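COTPORT TENANTS' ASSOCIATION
Margaritis Building
Minutes of the general meeting, 7 Aug 2022

Present: the chair, the secretary, one representative from each occupied floor except the third, and a delegate from the ground-floor bakery who left early to see to the ovens. Apologies were received from the third floor, by means of a note under the secretary's door.

1. Minutes of the last meeting

Approved after one correction. The January minutes recorded that the elevator had been "fixed." The second floor asked that this be changed to "visited."

2. Elevator

The landlord's agents, Teson, have written to say that the part is on order. The chair read the letter aloud, then read their previous letter aloud, and members agreed that the second was the better written. The fifth floor said its deliveries are now being left in the lobby with a sticker reading "no access," although the stairs have been open throughout.

The secretary will ask Teson for a date. The fourth floor wished it recorded that it would also accept a month.

3. Lobby noticeboard

The lock has been replaced and there are now 2 keys. One is with the secretary. The other was put somewhere safe during the painting and is still there, presumably.

It was agreed that notices more than 6 weeks old may be taken down without asking. The bakery objected on behalf of its carol concert poster but did not press the point.

4. Shared kitchen, second floor

This item took up most of the meeting, as it did last time and the time before.

The refrigerator was cleaned out in June under the rule that anything unlabeled goes in the trash. Several members have since complained that their food was thrown away. Asked whether it had been labeled, they said everyone knew whose it was. The chair said she had not known, and she had been the one holding the bag.

A proposal to assign each floor its own shelf was discussed at length. There are more floors than shelves. The first floor offered to share with the bakery, which does not use the kitchen, and this was felt to be a generous offer of somebody else's space. The proposal was put off to the next meeting.

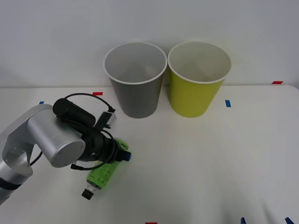

The matter of the coffee machine was then raised. The Visivano on the counter belongs to the association, having been bought out of dues, and the descaling light has been on since spring. The fourth floor has been pressing the button that turns the light off. The secretary asked that this stop. A packet of descaler was produced and passed around the table, and it finished up in front of the chair, who said she would do it this once.

Agreed: a descaling rota will be taped to the cupboard door. Agreed also that the old rota will come down first, to avoid a repeat of what happened with the recycling.

5. Recycling

See above. The hauler has left another tag on the blue bin, this time for a lampshade. No floor claimed it. The fifth floor observed that it was quite a nice lampshade, and the item was closed.

6. Money

The account was reported to be in order. Dues remain at $40 per floor per quarter. The third floor is behind by one quarter and will be reminded by note under the door, that being its preferred channel.

The chair proposed setting aside $200 for a bench outside the front entrance. Discussion turned to whether people would sit on it. The second floor was worried that they would, and the bakery had been worried, before it left, that they wouldn't. Carried, with one abstention. The secretary will get prices and find out whether the sidewalk belongs to us, the landlord or the city.

7. Bicycles

Bicycles are not to be chained to the stair rail. This was agreed in January and again today. A member who had chained a bicycle to the stair rail on the way in voted in favor and was thanked.

8. Any other business

The buzzer for the fourth floor rings on the fifth. The fifth floor has been letting people in for months out of politeness – it would now like to stop. Teson to be told, in the same letter as the elevator, to save a stamp.

The first floor asked whether meetings could be shorter. There was general support for this, and several members spoke to it.

9. Next meeting

To be held in the second-floor kitchen, if the shelf question allows. Date to go up on the noticeboard once the secretary has located the tape.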